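Storing tools, torches and fixings at home: workshop tips from the Rarnero advice pages

Most people own enough tools for the jobs they do. The trouble is finding them. The tips below are for a garage, a shed or one cupboard under the stairs.

Torches and work lights

Keep one torch by the consumer unit and leave it there. A second one can travel with the toolbox. If the torch is rechargeable, top it up when the clocks change and again at midsummer, as a battery left flat all winter may not take a full charge afterwards.

For work under a sink or behind a cooker, a head torch leaves both hands free. Clamp lights are better for anything that takes longer than a few minutes. Fix the clamp to something solid, such as a joist or a shelf bracket, and point the beam at the wall beside the job to cut the glare.

Take the cells out of any torch that only comes out in September for camping. Wrap them in paper and put them in the same drawer as the torch. Wipe the contacts with a dry cloth before the cells go back in, and look for white or green crust on the springs.

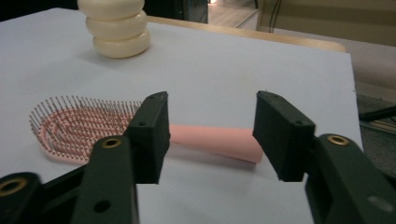
Pink hairbrush, bristles up, on a white-topped table.

Clips, staples and screws

Buy fixings by the job until you know what you use. A box of 1,000 cable clips is cheap per clip, but most homes never get through it, and the pins rust in a damp shed. Crenshaw sell theirs in bags of 70, enough for a couple of rooms of telephone or speaker cable.

Sort screws by length first and by head second. Length is what you look for when you open the drawer. Tape one screw to the front of each compartment so you can match it by eye.

When you fix cable with clips:

Mark the run lightly in pencil before you start.
Check for pipes and wiring with a detector.
Put a clip at each end, then fill in between.
Stop hammering when the clip just grips. A dented cable should be replaced.

Old jam jars are fine for nails if they stand on a low shelf. Glass above head height is asking for a mess. Plastic takeaway tubs stack better and the lids can be written on with a marker.

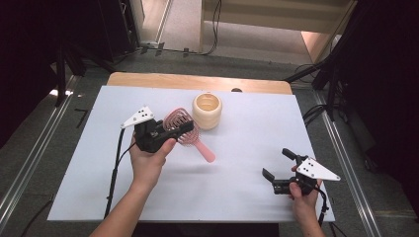 Hanging tools on the wall

Pegboard needs a gap behind it or the hooks will not go in. Screw two battens to the wall, level with each other, and fix the board to those. In a brick garage use plugs and screws long enough to reach well past any render.

Lay everything out on the floor before you hang it. Put heavy things low and the things you use weekly at chest height. Draw round each tool with a marker once you are happy with the layout, but give it a month first. The layout nearly always changes.

The Trakulex rail is another way to do it. It costs more than pegboard and holds long-handled tools better. Spades and brooms can go on it head up, with the cutting edges turned to the wall.

Saws want a cover on the teeth. A length of split hosepipe does the job.

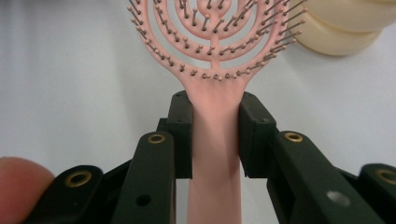

Vented brush head with ball-tipped pins.

Keeping rust off

A cold shed with a warm afternoon sun on it will put moisture on every metal surface inside. Air bricks help. So does keeping hand tools in a closed box with a sachet of silica gel, dried out in the airing cupboard when it stops working.

Wipe chisels, planes and pliers with a lightly oiled rag before they go away. Camellia oil is pleasant to use, and ordinary light machine oil is cheaper. Keep oily rags flat or in a lidded metal tin. Never leave rags soaked in linseed oil in a heap, as they can heat up and catch fire without any help.

Light rust comes off with fine wire wool and a drop of oil. Rub with the grain of the metal if you can see one. Pitted blades need a stone, and a badly pitted screwdriver is best kept for opening paint tins. 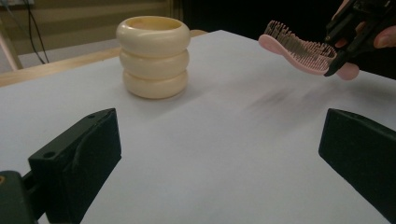 Cordless tool batteries should come indoors from the first frosts. Store them part charged, off the tool and off the charger, somewhere dry. Write the month you bought each one on a bit of masking tape, and use the oldest first.

Extension leads should be looped loosely and tied with a strip of hook-and-loop tape. Winding them round the elbow twists the cores. A lead on a reel must be fully unwound before it runs a heater or a large saw.

The Hikeo wall reel, item 159 in our list, takes the longer leads and comes with 2 brackets.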